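Wovon Household and Retail Tasks Program
Interim Progress Report to the Druvent Fund
Submitted 6/7/21
Prepared by Áine Mac Suibhne, Program Lead
Technical review: Diarmuid Geraghty

Purpose of this report

This report covers the second funding period of the Household and Retail Tasks Program. The Fund asked us at the outset to address one practical question: which ordinary chores, in the home and on the shop floor, can a two-armed machine now complete without help, and which can it not? The sections that follow set out the work completed, the results to date, the use of funds, and the plan for the next period.

Work completed

The program's training material consists of demonstrations performed by people using hand-held grippers. Each gripper has the same jaws and finger pads as those fitted to the Tveit arms, so that a movement made by a person can be reproduced by the machine with little adjustment. Marker blocks mounted on the grippers allow their position to be tracked throughout each task.

At the close of this period the program held 1,453 accepted demonstrations. A further 107 were rejected at review, in most cases for lost tracking when one gripper passed in front of the other. Of the accepted demonstrations, 912 concern small-item handling: picking up, turning, placing, opening and closing objects that a person would normally manage with one or two hands at a table. The remainder cover folding, wiping and shelf work.

Collection was carried out at two sites. The main site is our own workroom. The second is the Plallholm store, where staff made a stockroom available to us outside trading hours. We record our thanks to the store's management, who also gave useful advice on which shelf tasks take up the most staff time.

Small-item handling

The Fund's reviewers asked that we give more attention to items in open containers, as these are common both in homes (drawers, trays, cases) and in retail (display boxes, returns). We have done so. Demonstrators were asked to work at their own pace and to use both hands where that came naturally to them. We gave no instruction on which hand should steady the container and which should handle the contents.
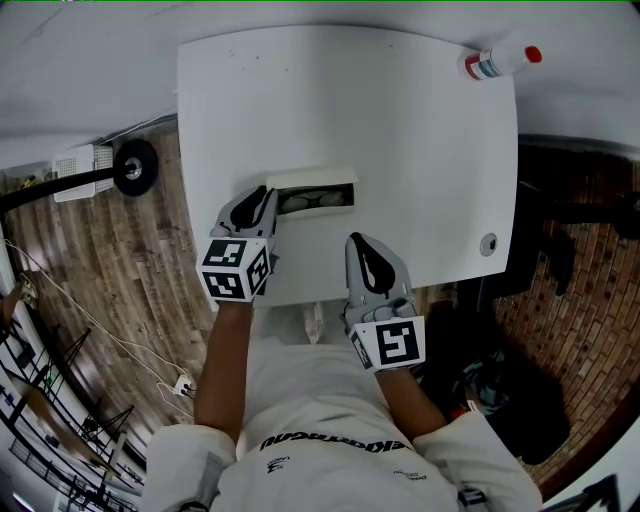 This freedom has had a cost. Demonstrators differ a good deal in how they approach a light container. Some brace it from the side before reaching in, others go directly to the contents and accept that the container may slide. A model trained on both habits at once tends to hesitate between them, and in early trials the arms would sometimes stop short of the object and remain there until the time limit. Mr. Geraghty's team has since sorted the demonstrations by approach and trained on each group separately. The hesitation is much reduced, although it has not been removed.

Eyewear remains a difficult class of object. Lenses confuse the depth estimate, and arms and straps catch on the finger pads. In trials the machine lifted eyewear from a container reliably only when the item lay flat and faced the same way each time. When the item was turned or tilted, performance fell to a level we would not consider useful in a store or a home.

Bottles and other rigid containers present fewer problems. Standing bottles are picked up and moved consistently. Bottles lying on their side can be grasped but are seldom set upright again without a second attempt.

Folding and wiping

Progress on folding has been slow. The arms can fold a hand towel that has been laid out flat in advance. They cannot yet take a towel from a heap and bring it to that starting position, and this first step is most of the work as any household would understand it. We therefore do not report folding as an achieved task.

Wiping has gone better than planned. The machine covers a clear tabletop evenly and returns to areas it has missed. It does not yet move objects out of the way and replace them afterward. We intend to combine wiping with small-item handling in the next period — the two sets of demonstrations were recorded with this in mind.

Shelf work

Facing up shelves (bringing items forward to the front edge with labels outward) was tested at the Plallholm store on five product lines. Boxed goods were handled acceptably, if slowly. Soft packs were not. Store staff observed that a task completed correctly but at a third of a person's speed may still be of value overnight, when the aisles are closed. They were less willing to accept errors, as a dropped or crushed item requires someone to attend.

Assessment against the original question

Our present view is that the machine can perform parts of many chores and the whole of very few. The parts it performs well are those in which the object is rigid, visible and in an expected position. A person clearing a table passes through several situations in a minute that do not meet those conditions, and deals with them without remark. Closing this gap is the main business of the coming period.

We would advise the Fund against any public statement that household use is near. Limited overnight use in retail, with boxed goods only, is a more realistic prospect, and we would support a small trial of that kind.

Staffing and expenditure

One position remained open for part of the period and has now been filled. Equipment costs were slightly over budget following the replacement of worn finger pads, which wear faster than we had allowed for. The overspend was met from the travel line, and no additional funds are requested. A full statement of accounts is supplied separately.

Difficulties

Two matters should be noted. First, demonstrators reported tired wrists after long sessions with the grippers. Sessions have been shortened and a lighter handle is being tested. Second, tracking is still less dependable when both hands work close together over a small object. The marker blocks will be moved slightly outward on the next set of grippers, and the rejection rate will be reported again once these are in use.

Plan for the next period

Work on items in open containers will continue, with eyewear placed at varied angles. Combined wiping and clearing trials will begin in July on the Tveit arms. Towel demonstrations will restart from an unfolded heap, and the existing set will be kept for comparison. Subject to the Fund's agreement, terms for an overnight trial will be discussed with the Plallholm store, and a draft safety plan will be sent to the Fund before any equipment is installed there.

Questions on this report may be directed to Ms. Mac Suibhne at the program office.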